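Bretik (bench kit)

Bretik is a two-armed robot kit for the bench, sold by the small firm Grillent to colleges, workshops and patient hobbyists. It is best known for its household tidying exercises, in which a pair of lightweight arms is taught to handle shoes and other everyday things that are soft, floppy or awkward to hold. The kit was devised by Gwenaël Aubert, who had spent a good many years repairing much larger factory machines and wanted something that could be wheeled through an ordinary classroom door.

Background

Aubert built the first version in a borrowed corner of the Paulauskas workshop, where he was allowed to use the tools in the evenings provided he swept up afterwards. That early model had a single arm, and it was a friendly but rather limited thing, forever needing a second hand to steady whatever it was trying to pick up. A second arm was added the following spring, and Grillent took on the design in June of the same year, keeping the name, which had begun as a label on a box of spare screws. About 400 kits were sold in the first two years, most of them to teaching workshops.

Design

The two arms stand side by side on a metal rail along the front of a white work surface, with pale walls on the other three sides to keep the background plain. Each arm has white links, black joints and a black gripper, and is fed by a purple cable that needs a generous amount of slack – new owners nearly always tie it too tightly at first. Among the suggested exercises is the shoe rack, which looks simple enough until one tries it. Canvas sneakers have laces that wander about, and a shoe offers a gripper very different shapes at the heel, the middle and the toe.

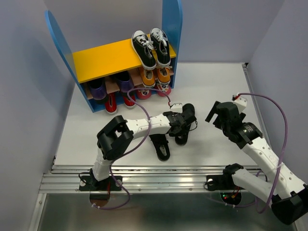 Use in teaching

Learners usually begin with one shoe and one arm, moving on to pairs when they feel comfortable. The handbook, a cheerful and somewhat rambling document which Aubert wrote himself, suggests turning the rack a little between attempts, so that the arms do not simply learn one position by heart. It also recommends a mixture of colours and, rather sweetly, asks that the shoes be clean.

Service and reception

Grillent offers a repair service by post through its partner Hurari, which also supplies replacement gripper fingers and cables. Owners have generally been kind about the kit, praising the handbook and the ease with which an arm can be taken off the rail and put back. Complaints tend to concern the price of spare cables and the space needed, for the arms reach further than people expect and a full bench will fill most of a small room. A shorter rail has been requested many times, and Grillent has said that it would gladly make one if the cables can be rerouted.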